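Notes for the flying club workshop, Gulside. Small jobs an owner can do on the bench at home or in the hangar. Anything that touches the airframe or engine goes through Évan Barbier first.

## Headset ear seals

- Peel the old seal off from the bottom edge, where the lip is loosest.
- Wipe the groove with a damp cloth. No solvents, as they craze the plastic.
- Fit the new seal at the top, then work down both sides with a thumb.
- Gel seals left in a cold aircraft go stiff. From November onwards, take the headset home.

## Windscreen

Rinse first, with plenty of water and a bare hand, so that grit can be felt and floated off. Wash with mild soap, up and down. Circular strokes leave circular scratches, and these show up badly against a low sun. Dry with clean cotton cloth. Kitchen paper and household glass cleaner are both unsuitable for acrylic.

Keep the windscreen cloths in their own lidded tub. A cloth that has been used on the belly, even once, is a belly cloth.

## Fuel sampler

Hold the sample against something white, then against the sky. Water sits at the bottom as a clear bead or layer. If the whole sample looks colourless, smell it and compare it with a known one – a sampler full of water has no dividing line to see.

Store the sampler upside down with the cap off.

## Torch and spare cells

1. Keep cells out of the torch over the winter lay-up.
2. Tape over the terminals of loose 9 V batteries.
3. Write the month of purchase on each cell with a fine marker.
4. Check the red filter for cracks before any night flight.

## Tie-down ropes

Cut nylon rope with a hot knife, or tape it and cut through the tape. Melt the end and roll it on a piece of scrap metal while soft. Each rope here is cut to 300 cm, with 54 cm allowed for the knots. Replace any rope that has gone hairy or stiff, and date the new one on a tag.

## Bench layout

Leave clear space on both sides of the job. Small screws go in a lidded tin, sorted by panel, with the panel name on masking tape.

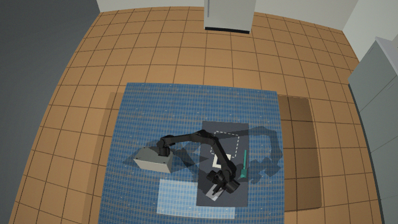
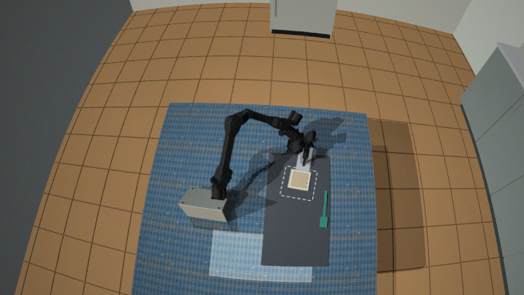 ## Paper charts

Fold along the original creases only. A split fold can be backed with matt tape on the reverse; glossy tape reflects the cockpit light and won't take pencil. Trim the tape flush – overhanging edges pick up dirt and stick to the next sheet.

Old charts make good drawer liners. Cross them through on both sides in thick marker before they leave the chart drawer.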